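Mending the towels first

Piroska Pintér has run a household linen repair business from the upper floor of a former seed shop in Trirkow for long enough that people now post her things from two counties away. They send sheets mostly, then towels, then napkins that belonged to somebody's grandmother. She opens the parcels on Saturday morning and writes a price on a card before she starts anything.

I went to see her in August, when the work is slow and she has time to talk. She made coffee and carried on sewing while we spoke.

"People think I will tell them off," she said. "They bring a sheet with a hole in it and they begin by saying sorry. I don't mind the hole. I mind when they have washed it at ninety degrees every week and then ask me why it is thin."

She did not train as a seamstress. Her first job was in the laundry at Kun, a spa hotel with 50 rooms, where she fed sheets into the big roller iron and folded what came out of the other end. After two years she was moved to the mending table because the woman who worked there had retired. There was one machine, an old Rillo with a knee lever, and a shelf of thread in white and nearly white.

"In a hotel you learn what fails," she said. "The middle of the sheet goes, where people lie. The hem of the towel goes before the towel does. The corner of a bath mat goes because everybody picks it up by the same corner. So you learn to look there first."

When the hotel closed its laundry and sent the work out, she bought the Rillo and took it home on a hand cart. It still works. She has a newer machine for long seams, but the old one does all her darning, and she oils it herself.

Most of what she had to say was about washing. She is firm that fabric softener is a waste on towels, as it leaves a coating and they stop taking up water. She uses half the powder the packet says. She does not leave damp cloth in a heap, even for an evening, and she would like her customers to stop doing it too. 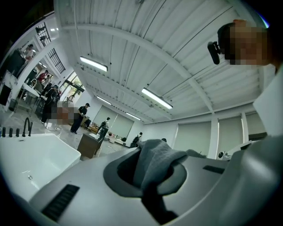 Drivus, whom I rang the same evening, thought she was too strict about this, and said that a towel left over the side of the bath until morning comes to no harm if the window is open. When I passed this on, she laughed and said he had never had to get mildew out of a white hem.

Her method for a worn sheet is the one her mother used. She cuts it down the middle, turns the two halves so that the strong outer edges meet, and joins them with a flat seam. The thin parts are now at the sides, where they are tucked under, and she hems them again. It takes her 25 minutes if the cloth is plain.

"Some people don't like the seam," she said. "They say they will feel it. I tell them to sleep on it for a week and bring it back if they feel it. I have had one come back, and that was a child's bed."

Towels that are past mending get cut down. A bath towel makes two hand towels, or one hand towel and a number of flannels, and the last scraps go for cleaning. She charges very little for this and I asked whether it paid. She said it did not, much, but that the people who came in with towels came back later with tablecloths.

She keeps a ledger, and she fetched it to check a date for me. The last numbered line was 1329. Each line is one job, with the name, the cloth and what was done to it. The largest was a set of curtains for a village hall, which took most of a winter and used 800 metres of thread. She would not do it again.

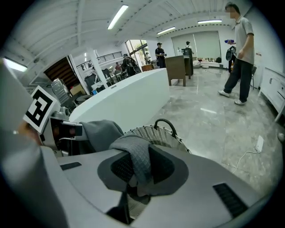
Grey cloth over the rim of a woven basket.

She is particular about how mending is stored before it is done. It must be clean and properly dry, and it must be able to breathe, so she has a low opinion of plastic bags and tells customers so on the card. A basket is fine. A cotton pillowcase is better, and can be posted.

I asked if she was teaching anyone. She has had two people come for lessons, and one of them still does, on a weekday after work. They began with buttonholes and have got as far as darning.

"She is slow, which is good," she said. "The fast ones pull the thread too tight and then it puckers when you wash it."

By then she had finished the pillowcase she was working on. She bit off the thread, wrote the price on the card and reached for the next one, which had a scorch mark the shape of an iron.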